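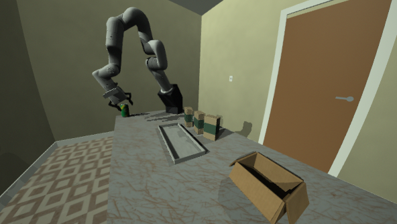

Tatsuya Ogura
Contributing writer, food and packaging
November 2018

Hutuleck opens its doors, but only some of them

I have been to enough factory open days to know the order of events. You get a lanyard, a hairnet and a film with piano music, and by the time the lights come back on you are supposed to feel warmly towards cardboard.

Hutuleck makes takeaway trays, soup cups and lids at a site a long bus ride from the station. Its open day was built round a new tray called Soson, which is pressed from straw and wood pulp and is meant to go in the food waste bin along with the leftovers. The invitation called it "the last tray you'll ever throw away". I asked two people at the welcome desk what that meant. One said it was about composting and the other thought it was about customer loyalty.

The film ran longer than the tour of the press hall. That was a pity, as the press hall was the best thing there. It is loud and smells like wet hay, and the woman who showed us round had worked there since the old owners and knew what she was talking about. She told us the pulp arrives in bales, that the straw share changes with the harvest, and that a wet summer gives them trouble with specks in the finished tray. None of that was in the brochure. When somebody asked how much straw is in a tray at the moment she said nearly 36 per cent, and a man in a company fleece said perhaps we should be moving along.

The brochure has a wheat field on the cover. I would have guessed at a good deal more than a third.

My main question was about the coating. Pulp on its own goes soggy under a curry, so something has to keep the sauce out, and in most trays of this kind that something decides whether the thing breaks down or not. The coating line was the door we were walked past. I was told it was closed for cleaning, then by another guide that it was commercially sensitive. Both may be true.

What we did get was a table of compost samples in jam jars, labelled by age. The oldest said 186 days and looked like good dark soil. I asked where it had been made and was told at an industrial site, under heat. Fair enough, but how many councils near here send food waste to a site like that? Ours doesn't accept trays at all, whatever they are made of. The sorting staff can't tell one sort from another at speed, so the lot gets pulled out and burned. The answer I got was that Hutuleck is "in conversation with partners". I wrote that down and underlined it.

Lunch was by Loureiro, the café chain that has been trying Soson in its shops since September. They served a bean stew, which was very good, and rice, which was not. The tray held up. I left some stew in mine on purpose and went back to it after the afternoon talk, and the base had gone soft at one corner but hadn't leaked. I have had plastic-lined trays do worse on a train. Credit where it is due.

The Loureiro manager was refreshingly plain about cost. She pays more per tray and has put the price of a hot lunch up to cover it. Customers have not complained much, she said, although she couldn't say whether they had noticed. She gets her empties back through Flirkero, a phone app that gives you points for dropping used packaging in a special bin. In its first month at her busiest shop it took in 551 trays. I asked how many had been sold over the same month. She looked it up for me on her phone, there and then, and it was 1,163. So just under half came back, from the shop with a bin right by the door and staff reminding everyone. I'd like to see the figure for people who eat at their desks.

Flirkero had a stand of its own near the exit. You had to download the app to get a pencil. I don't have a pencil.

The afternoon talk was called Closing the Loop and had slides with a great many arrows. Questions were taken on cards, collected in advance, and mine about the coating did not come up. The one that did was about whether Soson would be available in other colours (it will, a pale green is planned).

To be fair to Hutuleck, the tray is a decent bit of work and the people who make it seem proud of it for sound reasons. I would go back for the press hall alone. But a tray that only rots in the right building, in a place where the building doesn't take it, is still rubbish for now – with a nicer picture on the box.

I have written to ask again about the coating. The press office says it will reply once the cleaning is finished.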